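Lecture 12: Imitation learning on two arms
Course notes, Robot Learning Lab
Notes by Thoa Trịnh, revised by Bushra Bugti

12.1 Where we are

Last week we trained single-arm policies by plain behavior cloning and saw them drift. A small error at step t moves the arm to a state that the demonstrations do not cover, the policy makes a worse guess there, and the errors compound. With a fixed error rate per step, the total cost grows with the square of the episode length. This week we look at one way to shorten the effective episode: predict a block of future actions in one pass. We then apply it to a task that needs both arms.

12.2 Setup and notation

Observation o_t: head camera image plus joint positions of both arms.
Action a_t: target joint positions, left arm followed by right arm, with one gripper value for each.
Chunk length k: number of future actions predicted from one observation.

The policy maps o_t to the sequence a_t, ..., a_(t+k-1). When k = 1 we are back to last week's method. When k equals the episode length the policy runs open loop and never looks again. Everything useful lies between these two.

Both arms share one policy network. Training a separate network for each arm is possible but loses the timing between them, and timing is most of the difficulty in a plug-in task. The left arm has to hold the device still while the right arm brings the connector to it.

12.3 Overlapping chunks

If the policy is queried only once every k steps, motion is jerky at the joins. The usual fix is to query at every step and keep all predictions made for the current time. The command sent to the motors is a weighted mean of these, with weight w_i = exp(-m i), where i = 0 is the oldest prediction. A small m brings new observations in faster. A large m gives more weight to old predictions and smooths the motion, at the price of a slow response if the object slips.

Note that averaging assumes the predictions agree on what to do. If half of them go to the left of an obstacle and half to the right, the mean goes through it. We return to this in the section on multimodal actions.

12.4 The Plallison task

Plallison is the task used in Assignment 3. A phone, a charging cable and a power strip lie on a table. The left arm picks up the phone by its lower end and raises it. The right arm grasps the free end of the cable and inserts it. An episode is scored in three stages:

Stage A: phone held clear of the table.
Stage B: cable end grasped.
Stage C: connector seated in the port.

Stages are scored in order, and a later stage earns nothing if an earlier one is missed. Report all three rates. A single success rate hides where a policy fails, and in this task most of the failures sit in Stage B.

The cable is the hard part. Its shape is not in the joint state, so the policy must read it from the image, and the same free end can be reached with many different curves behind it. Demonstrators also disagree on where to grasp. Some close the gripper on the connector body and some on the cable just behind it, which gives two clusters in the action data.

12.5 Results to reproduce

The Zandis dataset holds 1867 demonstrations after filtering. Filtering removes episodes in which the operator paused for more than 3 seconds, since a pause teaches the policy to stop. Train for 2000 epochs with the Marwat configuration file and change only k between runs.

You should see Stage A change little with k. Stage B improves as k grows from 1 and then falls off once chunks become long enough that the cable can move within one. Stage C is noisy — run more than one seed before you draw anything from it.

Two points for the write-up. First, validation loss is a poor guide here. The checkpoint with the lowest loss is often not the one with the best Stage B rate, so evaluate several. Second, keep the starting position of the phone the same across values of k, or the comparison means little.
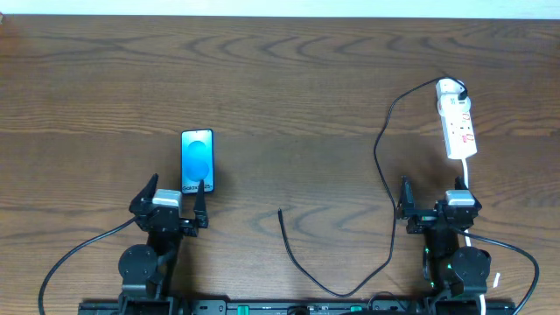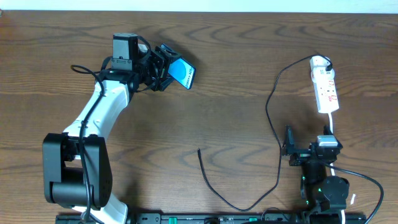 Figure 12.1. Plallison task. First view: phone on the table, both grippers open. Second view: left gripper holding the object, free cable end still on the table.

12.6 Before Tuesday

Read the Plundomell handout on temporal weighting. Then work out the following on paper: for m = 0 and a policy queried at every step, how many predictions contribute to the command at step t when t is less than k? Bring your answer to section.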